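Workshop Tips: Keeping Marker Tracking Steady on Handheld Gripper Recordings
Tallbridge Bench Notes
Updated Mar 15, 2026

These tips cover the software side of recording with a handheld gripper: marker detection, time alignment, and the planner that consumes the result. They assume Plevelik for logging and a single camera on the tool.

Lock exposure before the first take
Auto exposure hunts when the tool swings from a white tabletop to a ceiling light. The detector loses the marker border for a few frames and the pose estimate jumps. Point the tool at the brightest part of the bench, set the exposure there, and lock it. Raise the gain if the rest of the room is too dark. Noise costs less than blown edges.

Measure the printed marker
Enter the side length as measured with calipers, outer edge of black to outer edge of black. Printers scale pages without saying so. A marker that is 2 percent small gives a distance that is 2 percent too long at every range.

Leave a white margin
The detector needs light material outside the black border. Trimming to the border works on a pale wall and fails on dark metal. One module width is the minimum.

Reject before you smooth
A filter applied to bad poses spreads the error into good ones. Drop any detection with high reprojection error first, then interpolate short gaps, then smooth. In the Flusatdale set, 191 frames out of one long take were rejected this way and the trajectory needed no further repair. Gaps longer than 30 frames should be cut, not filled.

Watch for flipped poses
A small square marker seen nearly face-on has two close solutions. Compare each result with the previous frame and keep the one with the smaller rotation. Tilting the marker on its mount also helps.

Mask the tool
The gripper body occupies the same pixels in every frame. Visual odometry will find features on it and report that the camera is standing still. Draw the mask once, over the housing and pads, and widen it to cover the full travel of the fingers.
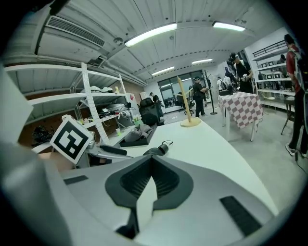 View over the grip pad, with a tilted marker on its bracket arm at the table edge.

Mask moving people too
Background features on shelving and ceiling fixtures are useful. Features on a person are not. If the map drifts in a busy room, run a person detector over the take and discard keypoints inside the boxes.

Check the time offset
Shake the tool sharply at the start of each session. Line up the peak in the motion sensor with the peak in image motion and store the offset in the session header. Do not reuse last session's value.

Name the frames in the planner config
The Chávez planner accepts a tool pose without asking which point it refers to. Write camera, fingertip, and flange as separate entries. Ticket 363 was a missing fingertip transform and took most of June to find.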